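Home Features Household Interviews Letters Search

The stain that was never going to come out

6 minute read

The owner of Abou Jaoude, the dry cleaner's on the hill in Plokcombe, doesn't want her name in this. She says it's the shop that people know, and that anyone who wants to argue with her can come in and do it across the counter. Plenty have.

I had gone to see her about Tastar, a stain remover that has been turning up in every hardware shop between Plokcombe and Dikness. It comes as a paste in a flat tub, costs more than a decent bottle of wine and promises to lift anything from any fabric. I'd bought a tub. I had used it on a tablecloth with an old gravy mark and the gravy mark was still there, with a pale ring round it.

She looked at the tablecloth for perhaps a second. "That's bleached," she said. "You've taken the dye out and left the fat in. I could get the fat out for you, but you'd still have the ring."

I asked whether that was my fault or the paste's. "What did it say on the tub?" she asked. I said it told you to leave it until the stain had gone. "Well, there you are. It never went, so you never stopped."

She has been in the trade since she left school, first on the pressing side and then, when her aunt gave up the shop, on everything else. She isn't against people cleaning things at home. What she objects to is the word "any". A wine stain and an oil stain want different treatment, she says, and wool and cotton want different treatment again, so a product that claims to do the lot is either very mild or very rough. "If it's mild you've bought expensive soap. If it's rough you'll find out on your best jumper."

I put it to her that she would say that, being a dry cleaner. Every tub sold is presumably a coat that doesn't come through her door.

"You'd think so," she said. "It goes the other way. They bring me the coat after." She wasn't especially cross about it. She did say that she charges the same whether or not somebody has had a go first, and that she sometimes wonders why.

The trouble with the home remedies is much the same, in her view, only cheaper. White wine on red wine she considers a waste of white wine. Salt she will allow on a carpet, while you go and find a cloth, as it soaks up some of the wet. She won't have it rubbed into anything she's expected to clean. Hairspray on ink used to do something, she says, when hairspray was mostly alcohol, and people have gone on passing the tip along long after the cans changed. "They tell me their mother swore by it. I'm sure she did. It was a different tin."

And vinegar? She sighed at vinegar. It has its uses, she said, on a tea mark or a bit of limescale, but it has become a sort of religion. Customers come in smelling of it. One man had mixed it with bicarbonate of soda, watched it fizz all over a cream waistcoat and taken the fizzing as a sign that something was being achieved. "It's two things cancelling each other out," she said. "It makes a lovely noise."

I am inclined to believe people who tell me that a thing doesn't work, which is a weakness in itself, so I asked her what does. She was less sure of herself here, and I liked her better for it.

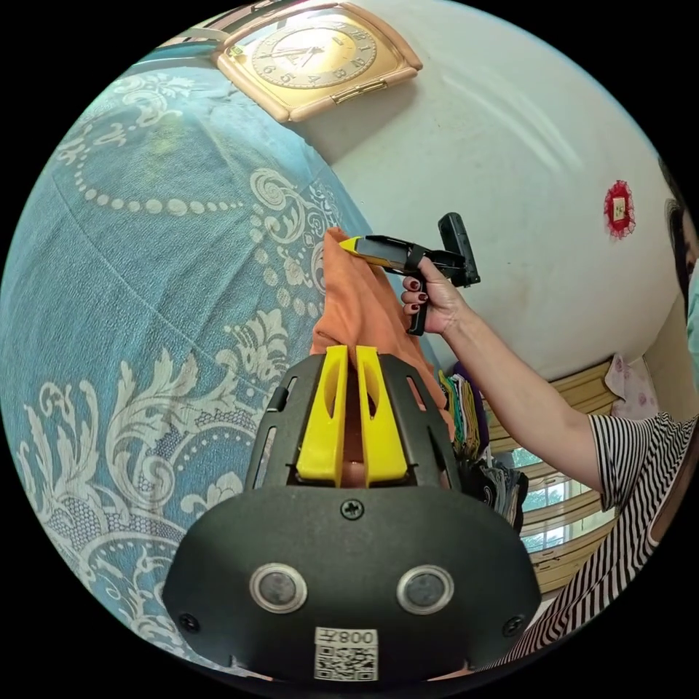 Cold water, to begin with. Cold, and soon, and dabbed from the back of the cloth so that you're pushing the mark out the way it came in. If it's greasy, a little washing-up liquid worked in with a finger, and then rinse it until you are bored. Try everything on the inside of a hem first. Don't iron it to see whether it's gone, and don't put it in the tumble dryer, as heat will set whatever is left. "That's most of it," she said. "It doesn't fill a tub, does it?"

But she wouldn't promise me any of it. A good half hour of our talk was taken up with the things that she herself can't shift and has stopped pretending to. Old sun cream round a collar. Perfume on silk, which often isn't a stain at all by the time it gets to her, just a place where the silk has given up. Turmeric, on a bad day. Anything that has been through a hot wash and then put away in a drawer for 5 years. She keeps a pad of slips by the till that say "Treated, not removed" and pins one to the hanger when she has done what she can.

Do customers mind the slips? "Some of them think I haven't tried." A few take the thing to the big place in Dikness, where it is cleaned again and handed back in a nicer bag. She has seen garments return to her from there with the mark still on and a new shine across the lapels from the press. I asked if she was being fair to Dikness. She thought about it. "They do a good curtain," she said.

I wanted to know more about Tastar itself, and rang the number on the tub that afternoon. The person who answered was perfectly pleasant and told me that it had been tested on 200 stains. I asked which ones. I was told that it was a wide range. I asked how many had come out, and was told that the results were very encouraging, and then I was offered a second tub at a discount. When I read my notes of this back to the owner she asked whether they meant 200 sorts of stain or the same stain 200 times. I hadn't thought to ask, and I have left it there, as I doubt that a second call would have got me any further.

To be even-handed about it, I have since used the paste on a plastic garden chair and it did that very well.

She is just as doubtful about her own side of the business. "Dry clean only" on a label, she reckons, is quite often there to protect whoever made the thing, and a good many of the plain jumpers that come in with it could be washed by hand in a basin by anyone with a bit of patience. She tells people so, if they ask. Not many do. They would rather pay, she thinks, and have it be somebody else's problem. She's equally unmoved by the special bags you put in your own dryer with a scented sheet inside. "That's airing it," she said. "You've got a window."

August is her slack month, and the shop was quiet enough that we were only interrupted twice. The second time was a woman with a christening gown which had brown spots down the front. It had been her grandmother's. It had also been soaked overnight in something, she couldn't remember what, that she had read about. The owner held it up to the light from the door and turned it over and asked, quite gently, whether it had been rinsed. It had, a bit.

"I can try," she told her. "I'm not going to tell you it'll be white." The woman asked what the chances were. The owner said that she didn't do chances, and wrote out the ticket.

After she'd gone I asked whether there was any point, and got a rather sharp look. The spots were probably old starch, she said, and starch is sometimes kinder than it looks. It would want a long cold soak, several changes of water and leaving alone in between, and the lace might not stand it, in which case she'd stop. She would know by the end of the week.

As for my tablecloth, she offered to take the gravy out at the usual price and advised me not to bother. It's back on the kitchen table, with the fruit bowl on top of the ring. She suggested a bigger bowl if I went on using the paste.

Back to Household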